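Folding and smoothing white cottons

White things show every crease, so it is worth folding them on a flat surface straight after they come off the line. I use a table, never the bed. A bed gives under your hands and you press new lines in as you go.

Clear the table and wipe it over with a damp cloth, then dry it. Lay the piece lengthwise with the narrow end away from you.

White fabric, still with its creases
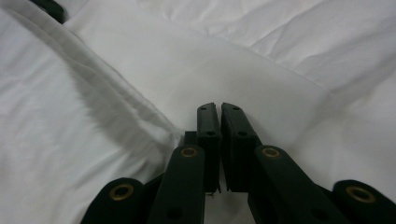
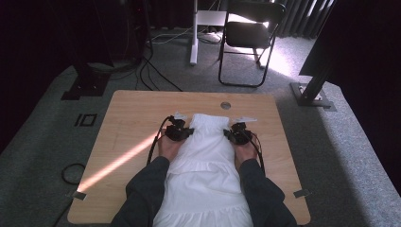
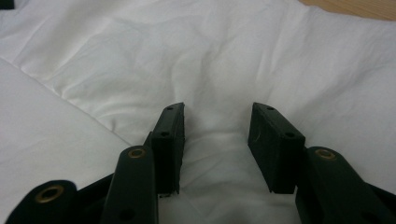
Start at the top and work down towards yourself. Hold the two upper edges and draw them gently apart until the middle lies flat, then move down a hand's width and do the same again. Don't rub at a crease. Rubbing only pushes it along to the next bit.

Gathers and tiers are a different job. Leave the gathers alone and straighten the hem of each tier with your fingertips. If you pull a gathered seam flat it will pucker, and you will need the iron after all.

For stubborn creases, put 200 ml of cold water in a spray bottle, mist the cloth from arm's length and leave it for 5 minutes before smoothing again. Plain water is enough. I tried the Lovilholm linen spray last July and it left a faint ring on a pillowcase, which came out in the next wash.

To fold a skirt or dress:

Bring one side in to the middle, then the other, so you have a long strip of even width.
Fold up the hem end first, by a third.
Fold the top down over it.
Turn the whole thing over and smooth it once with the flat of your hand.

Sheets are easier with two people, but one can manage. Fold in half with the hems together, let the spare length rest on a clean chair, and keep the corners lined up as you go. A double sheet folded to 18 inches wide fits our airing cupboard shelf with a little room at the side.

Make sure everything is fully dry before it goes away. Seams and waistbands hold damp longest, so feel those first. Keep whites away from bare wood, which can mark them over time. An old pillowcase laid on the shelf will do. I change mine when I turn out the cupboard in spring.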